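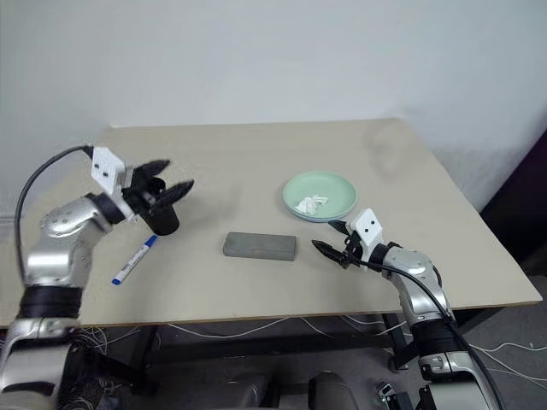 3.2 What people leave on a shared table

I went into the Cisbridge study thinking the hard part would be the big stuff — coats, laptops, lunch. It was the small stuff. Pens especially tend to stay where the hand let go of them, and the white marker in Figure 2, lying at a slant with its blue cap toward the front edge, is what I came to call a "dropped" item in my notes. The gray block in the middle sits square to the table, so I coded it as "placed." I used the same two labels for all 794 items in the Brophy rooms, and I'll admit I argued with myself over plenty of them. A pen can be put down with care and still end up crooked!

Figure 2. A light beige tabletop with a marker and a gray block.

For the Pradetti rooms I kept the labels but added a note on how far each item lay from the nearest edge.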